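Chapter 7
Soft Things Are Hard

I got into this subject because of a wrong turn. It was December, I was at an open day at Skudwood, and I was looking for the coffee. What I found was a room full of people standing very quietly around a padded table, watching two robot arms try to deal with some laundry. I stayed for nearly 3 hours (and never did get the coffee!).

Up to now in this book we've worked with blocks, bolts, boxes and the occasional mug. You know the routine by this point: find the object, work out which way it's facing, pick a grasp, go. A block helps you out by staying the same block the whole time. Push on one side and the other side moves too, by exactly the amount you'd expect. Chapter 6 leaned on that pretty heavily, and I didn't make a fuss about it when we got there.

Now pick up a shirt by one sleeve. Where is the collar? Well, it depends on how you grabbed it, how fast you lifted, what the cloth is made of, and whether the other sleeve was tucked underneath. Put it down and pick it up again the same way, and you'll get a different answer. There's no single "pose" to write down for a shirt, and a lot of the tools from the first half of the book quietly stop working.

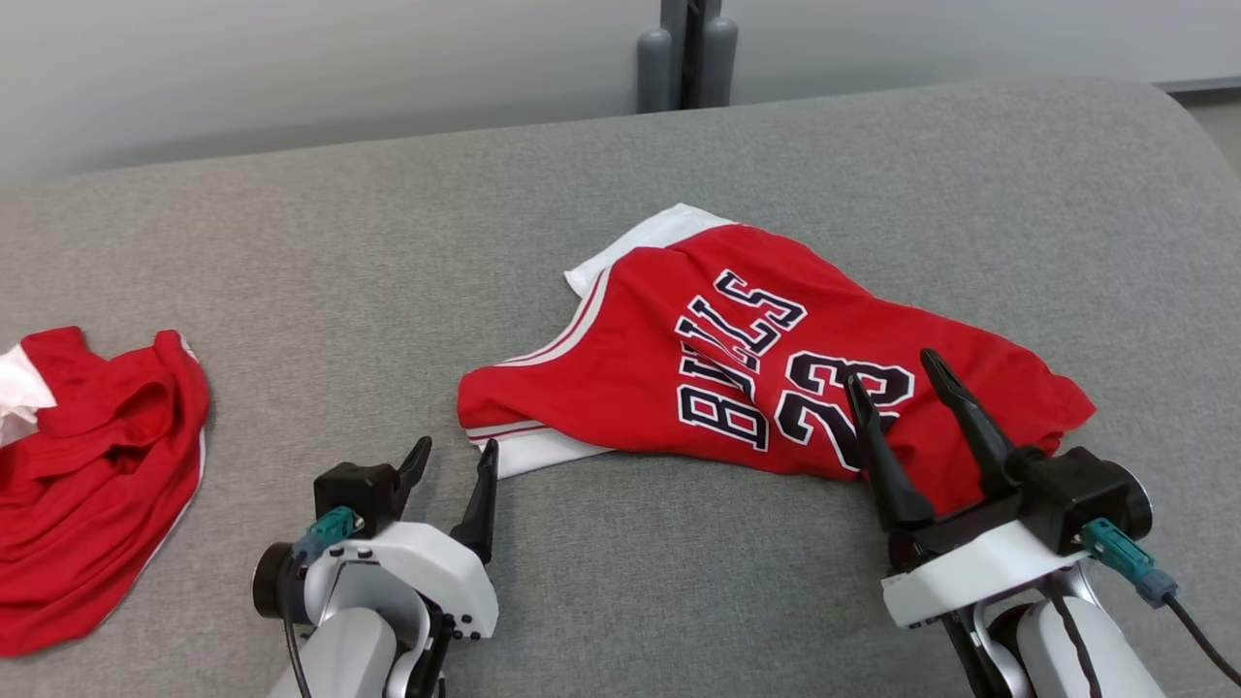 The man running the demonstration was Bülent Kahraman, and he was a wonderful host, mostly for the way he kept asking us questions. Before each try he'd turn around and say, "Okay, where would you grab it?" Hands went up. People wanted the shoulders, the hem, the middle. A boy near the front wanted to shake it, and Bülent got very excited about that, because shaking is a perfectly good idea and we'll spend all of Section 7.4 on it.

I asked him what made a good starting grasp. He said he used to think it was all about picking the right point, and that he'd slowly changed his mind. A lot of the time, he told me, you want to press and slide a bit first, just to find out what the cloth does. You see a fold open up, or you see that what looked like one layer is two. Then you grab. I wrote "touch first, plan second" on the back of my parking ticket, and it's still pinned over my desk.

Some of the tries that afternoon went beautifully and some ended in a lump. I think I learned more from the lumps. One time a finger caught both the front and the back of a shirt together, and everything after that was doomed, though it took the rest of us a good long while to see it. Bülent had spotted it right away. Keep that one in mind when you get to the part on layers.

Before you read on, try something at home. Drop a T-shirt on your bed, don't straighten it, and spread it flat using only a thumb and one finger on each hand. Go slowly and say out loud what you're doing and why. Write down every time you change your grip, and every time you had to look twice to tell the inside from the outside. We'll use your notes in Section 7.2, where we start on how to describe the shape of a piece of cloth to a computer.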